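4. First charge and range setting

Read this before trusting the figure on the box. The Trornen brochure promises 131 km per charge. Plan for 80 until your own log says otherwise.

1. Turn the key switch off and set the parking brake.
2. Connect the charger to the scooter first, then to the wall socket.
3. Leave it for 6 hours. The display may claim "full" well before that. Ignore it.
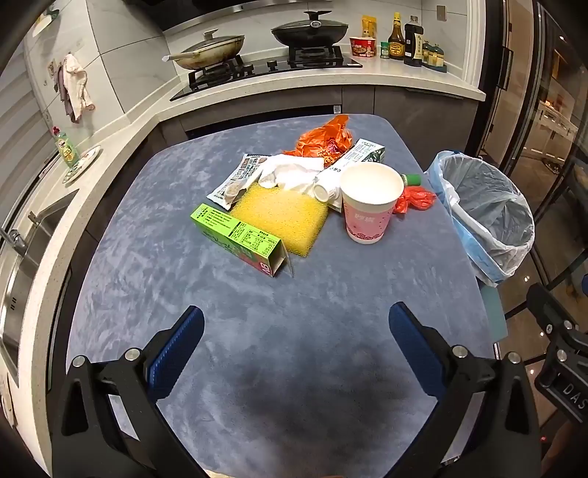
Fig. 4. Kitchen table with green carton, open at one end.

4. Unplug at the wall, then at the scooter.
5. Hold MODE until the range figure flashes, and enter 80.

Note: "Eco" mode is said to stretch the range. Our tester, Bhavana Poduval, found little in it on hilly roads.

CAUTION: Do not use a Zistau charger, whatever the dealer says about it fitting. A plug that fits proves nothing about the voltage.

CAUTION: Stop and recharge when the display drops below 50 on a loaded scooter. The last part of the gauge is guesswork.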